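Speaker notes: Writing cell rules people will follow
Rhona Moffat, afternoon session, 25 minutes plus questions

Slide 1. Say who I am and what I work on. Small arm cells, picking loose parts out of a round tray and placing them in a bin. Ask for hands: who has a written layout rule for their cell? Who has read it this year?

Slide 2. The layout rule. We build each cell in simulation first and check it against the same sheet we use at Prindbridge. Leave this up while I talk.

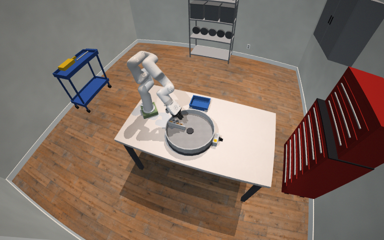 Last changed: December

Read the rule out slowly. Arm base at one end of the table. Tray within easy reach, bin behind it, and the rest of the top kept clear. The clear part matters most. People put things down on an open table — a tape measure, a coffee — and the planner does not know about them. At Clarkach we logged 462 stops in the first quarter and 291 of them came from items left on the table.

Tools go in the chest. Spare parts go on the shelving or the cart, and the cart stays off to the side. Don't read the whole sheet. It's in the handout.

Slide 3. Marking and naming. Every fixed item has one name, used in the drawing, the code and the training. Tell the Masilela story: two teams, one tray, called "dish" in one file and "feeder" in the other. Took two days to find. Keep it under a minute.

Slide 4. Approach to the tray. Go to the picture and point at the fingers first.

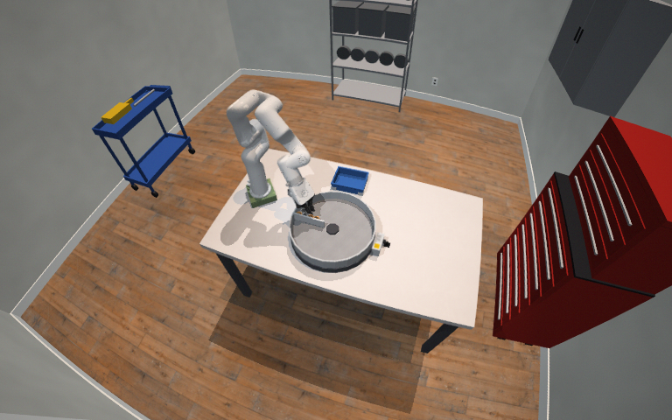 Sondelwood Cell Practice Group

Fingers down, inside the rim, with the parts right beside the divider. Three limits apply here:
Slow speed any time the fingertips are lower than the rim.
Straight down and straight up, no sideways travel until clear.
Keep-out zones on the divider and the hub, drawn bigger than the real thing.

Someone will ask why we don't let the planner work it out. Answer: it can, but a reviewer can't check it by eye. A vertical move can be checked in a minute.

Slide 5. Sign-off. Each program gets over 2,000 simulated cycles before it goes near hardware. Any change to the tray position resets the count to zero. Last year 414 change requests came in and the reset rule was the one people argued with. We kept it.

Simulation does not replace the risk assessment on the real cell. Say this twice.

Slide 6. What to take home. Handout has the layout sheet, the name list and the sign-off form. Questions until they need the room. If the projector is slow, skip slide 3.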